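The Poon Stovetop Kettle, and Why I Stock It

I get more email over this one kettle than over everything else in the shop put together, so I've finally sat down and written a proper page for it. If you just want to buy it, the price and sizes are near the bottom. If you like reading a stranger ramble on about boiling water, pull up a chair!

I came to the Poon the long way. For years I used an electric kettle, a plastic one, and I didn't think much about it until the lid hinge went. I glued it. The glue let go. I taped it, and for a whole winter I held the lid down with a wooden spoon while I poured, which my family found a lot funnier than I did. Then I borrowed an old enamel stovetop kettle from the back of my mother's cupboard, just to get by, and I never went back to the electric. I liked the sound of it. I liked that there was nothing to plug in and no little blue light glowing at me in the morning.

The enamel one was chipped inside though, and rusting where it was chipped, so I went looking for something in plain stainless steel with a decent handle. I tried a lot of kettles. Some had a whistle that could strip paint. One very pretty one (I won't say whose) had a handle that sat right over the steam, so you burned your knuckles every single time, and I kept using it for a month because I'd paid so much for it. Then a customer told me about Poon, which is a small brand, and I ordered one for myself before I ordered any for the shop.

What it is

The Poon is a wide, low kettle in brushed stainless steel with a flat base. It has a short spout, a lift-off lid with a round knob, and a fixed handle that's set back from the spout. The handle is beech, oiled and not varnished, and it's held on with two screws you can tighten yourself with any ordinary screwdriver. That last bit sold me. Every kettle handle I've ever owned has worked loose sooner or later, and with most of them there was nothing to be done except wiggle it and hope.

It comes in one finish. People ask me for black, and people ask me for copper, and I pass it all on to Poon, who write back very politely and carry on making it in steel.

How it boils

The wide base is the thing here. On my gas stove it boils a pot's worth of water quicker than the tall enamel one ever did, and on a friend's induction top it was quicker still. It also works on electric coils and on ceramic. I've used it on a camp stove too, though the base is wide enough that it looked a bit silly up there, and I kept one hand near it the entire time.

Please don't run it on a big burner turned all the way up. If the flames come up around the sides, you're heating the handle brackets and wasting gas. Medium is fine. I know medium feels slow! Put your cup out, find the tea, feed the cat, and it'll be ready.

The whistle

There are two notes in it, a low one and then a higher one that comes in on top. The low one starts up a little before the full boil, and if you drink green tea that's your cue to take it off. It's built into a small cap that flips up off the spout. You can also pull the cap off entirely and leave it in a drawer, which is what I do on mornings when somebody's still asleep.

If the whistle goes quiet after a few months, it's almost always scale. Drop the cap in a cup with some white vinegar, leave it overnight, rinse it, and it'll sing again.

The pour

I'm picky about this. A lot of kettles dribble down the front when you slow the pour, and you end up with a wet ring on the counter. The Poon has a slightly sharp lip on the spout and it cuts off clean. It isn't a gooseneck, so if you make pour-over coffee and you want that thin, fussy stream, look at the Dramuneo pot instead (I carry that one as well, and it's lovely, but it holds much less and the lid is small and hard to clean under). For tea, instant noodles, hot water bottles, oatmeal and filling a thermos, the Poon is the better tool by a mile.

Don't fill it above the seam on the inside. Above that line it'll spit from the spout when it comes to the boil, and then I get an email.

Looking after it

Wash it by hand. The steel would survive the dishwasher but the beech won't, it goes gray and fuzzy and starts to crack along the grain. When the handle looks dry, rub in a little mineral oil with a rag and leave it till the next day. I do mine every December, when I'm doing the cutting boards anyway.

For scale, half fill it with equal parts water and white vinegar, bring it up to a simmer, turn the heat off and leave it for the afternoon. Then empty it and boil it twice with fresh water. If you only boil it once your next cup will taste like salad. We have very hard water where I live and I do this more often than I'd like to admit.

You may see rainbow colors on the inside after the first few weeks. It's harmless, it happens to stainless steel, and the vinegar takes it off. Brown specks are nearly always minerals from the water and they come off the same way. If you find a spot that doesn't, send me a picture and I'll sort it out with Poon.

And empty it at night! I'm terrible at this myself. Water left sitting in any kettle leaves a tide line, and it tastes flat in the morning.
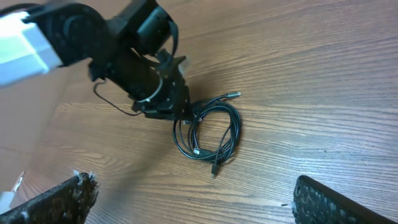

Spare parts are the other reason I've stuck with this brand. You can get a new knob, a new whistle cap, a new handle and a new pair of screws, and I keep all of them on the shelf. The knob is the one people need most, usually after they've dropped the lid on a tile floor. The screws I'll just put in an envelope for you at no charge if you tell me which size kettle you've got.

Sizes and prices

Small: fills 4 regular mugs. Good for one or two people, and light enough when full that my mother can lift it one-handed.
Large: fills a big family teapot with plenty left over for a second round. It's heavy when full, so think about your wrists.
Handle: oiled beech on both sizes
Body: brushed stainless steel
Stoves: gas, electric coil, ceramic, induction
Small is $154. Large is $200.

Yes, that's a lot for a kettle. I went back and forth on it before I agreed to stock it, and I still wince a little when I ring one up. What I tell people is that I'd gone through a whole string of cheap ones before this, and I'm still on my first Poon. If it's too much right now, the Grovimia enamel kettle is a good deal cheaper and perfectly nice, as long as you're careful not to knock it (chips on the inside are the end of it).

Things people ask me

Does it get hot on top? The knob does, yes. Use a cloth. The handle stays comfortable on medium heat, and gets warm if you leave it whistling.

Can I get the lid off with the handle in the way? You can. It lifts out toward the back at a bit of a tilt. It feels awkward the first few times and then you stop noticing.

Is it made in one piece? The body is, the spout is welded on, and the weld is smoothed off inside so it doesn't collect gunk.

Will you engrave it? I don't have the gear for that, sorry. A couple of customers have had it done at a trophy shop and it came out great.

Can I send it back? Within the first month, if you've only boiled water in it. Somebody once returned one that had clearly been used for mulled wine, so now I have to say it.

Ordering

The small is in stock. The next batch of the large is due on 26th April, and you can put your name down for one now without paying anything. I'll write to you when the boxes are here and hold yours for a week. I pack every order myself in shredded paper, so if the lid shows up rattling, shake your fist in my direction and let me know.

If you're close by you're welcome to come and try the pour at the counter before you decide. I keep one of each size by the sink, and there's usually tea on.

Contact Usudham Kitchen Goods | Shipping and returns | © Usudham. All rights reserved. | Back to top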